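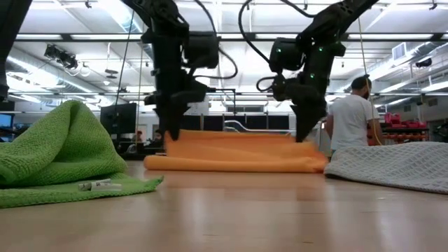
Stistirmont opened its textile rooms to visitors on April 25, 2021, and I went up with Akash Shakya from our linen service in Tiveck. Groups were kept to 12 people. The tour cost nothing, but you had to book, and the parking is on the far side of the building from the door you need.

We started in the storeroom, where the shelves are labelled by fibre and weight. Miroslava Šimko led our group. She has worked with household cloth for most of her life and keeps a sample book that now runs to 281 entries, each with a swatch, a supplier and a short note on how it washed. She let us leaf through it. Entries for Malinowski terry took up several pages, and Akash copied down the weights.

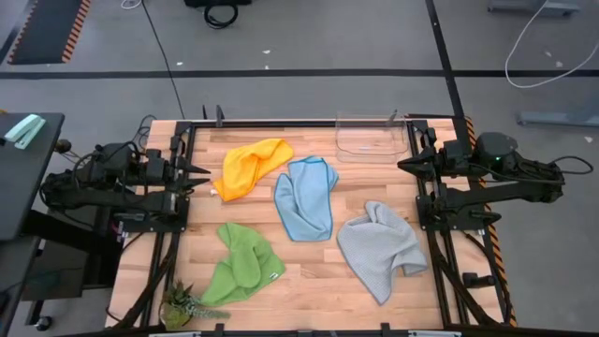

Folding was the part I had come for. Miroslava's view is that most linen rooms fold everything the same way and then wonder why the piles lean. She likes to begin with a cloth that has a clear edge, so that new staff have a line to follow. The light blue one with the darker teal border would suit, as the stitching shows straight away when a side has wandered. A waffle weave like the grey one she leaves until later in the lesson, and she folds it in three without pressing it flat. She also wants labels turned to the inside, every time, and the green cloth had its white one near a corner, where it is easy to miss.

After that we saw the drying room, which was warm and fairly cramped. The racks are set 75 centimetres apart. Akash thought that was generous, but our carts would only just get through. The Inesine dryers were switched off for the day, so we couldn't judge the noise.

Tea was in the front hall at the end. We stayed almost 3 hours in all. I brought home a washing chart and a price list, and Akash is going to ask for samples of the waffle in the larger size. The next open day hasn't been set. Anyone going should wear a jumper, as the storeroom is cold.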